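수리할 권리는 왜 늘 견적서 앞에서 멈추는가

고쳐 쓰라는 말은 넘치는데 정작 고쳐 주는 곳은 줄고 있다
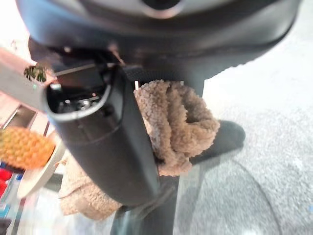

지난겨울 우리 집 제습기가 멈췄다. 산 지 5년 된 물건이다. 전원은 들어오는데 팬이 돌지 않았고, 서비스센터에서는 모터와 기판을 함께 갈아야 한다고 했다. 왜 함께 갈아야 하느냐고 물었더니 부품이 그렇게 묶여 나온다는 답이 돌아왔다. 수리비는 같은 급 새 제품 값의 92퍼센트였다. 상담원은 친절했고, 친절한 목소리로 신제품 할인 행사를 안내했다.

요즘 가전 회사치고 수리를 말하지 않는 곳이 없다. 홈페이지 첫 화면에는 초록색 나뭇잎이 떠 있고 그 밑에 오래 쓰는 것이 친환경이라는 문장이 붙는다. 나도 동의한다. 다만 그 문장을 쓴 부서와 부품 가격을 정하는 부서가 한 번이라도 같은 회의실에 앉아 본 적이 있는지는 의심스럽다.

소형 가전 업체 굴탄스(Gultance)는 작년 가을 '100퍼센트 수리 가능'이라는 문구를 내걸었다. 나는 이런 숫자를 보면 각주부터 찾는다. 각주는 있었다. 회색 바탕에 조금 더 진한 회색 글씨로, 수리 가능 여부는 부품 재고에 따라 달라질 수 있으며 외관 손상과 침수, 소비자의 임의 분해는 제외된다고 적혀 있었다. 재고가 있는 부품만 고칠 수 있다면 100이라는 숫자는 무엇을 100으로 나눈 것일까. 홍보팀에 메일로 물었더니 '고객 경험을 종합적으로 반영한 표현'이라는 답이 왔다. 같은 메일에 부품 보유 기간도 물었는데 그 부분은 답이 없었다. 다시 보낸 메일에도 없었다.

굴탄스만 흉볼 일은 아니다. 부멜(Bumell)은 부품을 온라인으로 직접 판다. 여기까지는 칭찬할 만하다. 그런데 진공청소기 손잡이의 스위치 하나를 사려면 손잡이 전체를 사야 한다. 동네 전파사에서라면 몇천 원에 끝났을 일이다. 게다가 나사는 특수 규격이고 드라이버는 별매다. 회사 측 설명으로는 안전을 위해서라고 한다. 어린이가 제품을 여는 것을 막기 위한 조치라는데, 내가 아는 어린이 중에 청소기 손잡이를 분해하는 데 관심을 보인 아이는 없다.

물론 안전 이야기가 전부 핑계는 아니다. 배터리가 든 제품을 아무나 뜯어서는 곤란하고, 고전압 부품은 전원을 뽑은 뒤에도 위험하다. 현장 기사들도 어설프게 손댄 제품이 제일 무섭다고 입을 모은다. 내가 미심쩍게 보는 것은 그 타당한 이유가 아무 데나 쓰인다는 점이다. 고무 패킹에도 안전, 먼지 필터 뚜껑에도 안전이 붙는다. 그러면 정말 위험한 곳에 붙은 경고까지 힘을 잃는다.

수리점 쪽 사정은 어떨까. 목요일 오후에 찾아간 구도심의 수리점 '카사(Casa)'는 간판이 조명 가게 시절 그대로였다. 주인은 이름을 쓰지 말아 달라고 했다. 부품을 구하는 경로가 늘 떳떳하지는 않아서란다. 단종된 모델의 부품은 폐가전에서 떼어 오고, 그마저 없으면 비슷한 것을 깎아서 맞춘다. 장부를 보여 주었는데, 문을 연 뒤 받은 수리가 3,153건이었다. 선풍기가 가장 많고 다음이 밥솥이었다. 돌려보낸 것도 적지 않다고 했다. 접착제로 붙여 놓은 제품은 여는 순간 케이스가 깨지기 때문에 손님과 다툴 일이 생긴다는 것이다.

나는 여기서 흔히 나오는 낭만에도 고개를 갸웃하게 된다. 장인의 손길이니 골목의 온기니 하는 말은 읽기에는 좋지만, 카사의 시간당 벌이를 따져 보면 편의점 야간 근무보다 나을 것이 없다. 주인도 자기 일을 물려받으려는 사람이 없다고 했다. 손님들은 새로 사는 값의 절반만 나와도 비싸다고 말한다. 온라인에서 새 선풍기가 커피 몇 잔 값에 팔리는데 누가 베어링 교체에 돈을 내겠는가. 수리가 사라지는 데에는 제조사의 설계 탓이 크지만, 지나치게 싼 새 물건에 길든 우리 쪽 몫도 있다.

그럼 제도가 나서면 되지 않느냐고들 한다. 등급표가 대표적인 해법으로 꼽힌다. 분해가 쉬운지, 부품이 얼마나 오래 공급되는지, 설명서가 공개되는지를 점수로 매겨 포장에 붙이자는 발상이다. 취지는 좋다. 하지만 점수를 제조사가 스스로 매긴다면 나는 그 점수를 식당 벽에 걸린 '원조' 간판만큼만 믿겠다. 가격이 빠진 점수도 곤란하다. 부품이 10년 동안 창고에 있어도 값이 새 제품에 맞먹으면, 소비자에게는 없는 부품이나 마찬가지다.

소비자 컨설팅 업체 오닐(Ó Néill)이 9월에 낸 보고서는 낙관적이었다. 응답자 대다수가 '수리하기 쉬운 제품이라면 돈을 더 낼 의향이 있다'고 답했다는 것이다. 의향이라는 단어를 나는 잘 믿지 않는다. 나도 매년 1월이면 운동할 의향이 있다. 설문지에는 얼마를 더 내겠느냐는 문항이 없었고, 실제로 그런 제품을 산 적이 있느냐는 문항도 없었다. 보고서 뒷면에는 후원사로 가전 업체들의 로고가 줄지어 있었다.

그나마 내가 확인해 볼 만하다고 여기는 것은 몇 가지 시시한 질문이다. 물건을 사기 전에 매장 직원에게 가장 자주 고장 나는 부품이 무엇이고 그것만 따로 살 수 있는지 물어보라. 대답을 못 하면 서비스센터에 전화해 모델명을 대고 부품값을 물어보면 된다. 설명서에 분해도가 실려 있는지도 본다. 귀찮은 일이고, 세 번 중 두 번은 만족스러운 답을 얻지 못할 것이다. 나는 얼마 전 전기포트를 고르면서 네 군데에 전화를 걸었는데, 뚜껑 경첩만 따로 판다는 곳은 하나였다. 디자인은 그중 제일 못생겼다. 그걸 샀다.

제습기는 결국 카사에 맡겼다. 주인은 모터는 멀쩡하고 기판의 부품 하나가 나간 것 같다고 했지만, 장담은 하지 않았다. 맞는 부품을 찾는 데 얼마나 걸릴지도 모른다고 했다. 장마 전에 연락을 주겠다고 해서 전화번호를 남기고 왔다.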